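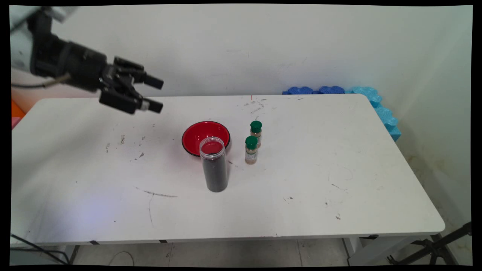 ## Week 4: What does "durable" mean on a product page?

Notes for the consumer claims course, instructor Maham Mirani. Read these before you do the worksheet.

Start with the word itself. "Durable" has no unit. You can't be wrong about it, so a seller can print it on anything. The same goes for "tough," "long-lasting" and my least favorite, "built for real life." When you meet one of these, ask what number it replaced.

Sometimes there is a number, and then the trouble moves somewhere else. Take the Venditz brochure from the reading packet. It says the tabletop coating survives 2,000 rub cycles. Fine. Rubbed with what? A dry cotton pad and a gritty sponge are very different things, and the brochure is silent on which one was used. It also doesn't say what "survives" means. No visible marks? No marks deeper than the coating? Still attached to the table?

White surfaces are a good place to practice. Scratches, smudges and dark specks show up on them early, and a surface can look awful long before it stops doing its job. Sellers know this and switch between the two meanings as needed. The ad promises it will *look* new; the warranty covers it only if it *fails*.

### The survey trick

Ovusport claims high satisfaction among 1,213 owners of its gym benches. I have three complaints:

- The owners were asked in August, 19 days after delivery. Almost anything lasts 19 days.
- People who had already returned the bench weren't owners anymore, so they weren't asked.
- "Satisfied" was the middle choice on the form.

A large sample doesn't repair any of that. It makes a bad question look respectable.

### Warranties

Mota offers an 11-year warranty, and some of you wrote last week that this proves confidence in the product. Maybe. It could also mean that the company expects most buyers to lose the receipt. Read the exclusions first. Mota's list includes "ordinary surface wear," and I'd like someone to tell me what other kind a desk gets.

### For next class

1. Find one durability claim in your own home. Copy it word for word.
2. Write down what test would prove it false. If you can't think of one, say so and explain why.
3. Skim the Hurnitia case, pages on refunds only.

Keep the worksheet to one page.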